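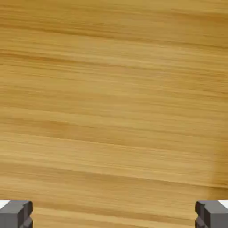
Gripper view, fingers open, nothing but wood grain.

Clusach Robotics Club: stuff people keep asking me

Do I need to know how to code?
Nope! Half of us started in January with zero Python. Keir Cowie wrote the starter script and it's short, so read it first and then break it.

What's the project this term?
Drawers. We're teaching a simulated arm to pull a drawer open by its handle, which sounds easy until you try it (my first run quit at step 1340).
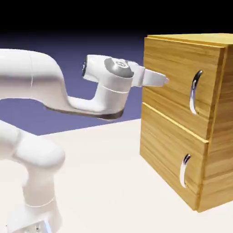
The arm at the cabinet, fingers just short of the top handle.

Why is everything in simulation?
You can run it 50 times before dinner and the reset is one key. I love that key.

Do I need a fancy laptop?
Mine is old and loud and copes fine. Close your browser tabs, though, and turn the shadows down if it stutters.

Can I work with a friend?
Yes, teams of 2. Pick a team name before you make a folder, please (Nisbet and Fanell are taken).

Where do I turn in my runs?
The Gidine folder on the club drive. Put your team name in the file name or I'll be opening all 38 of them again.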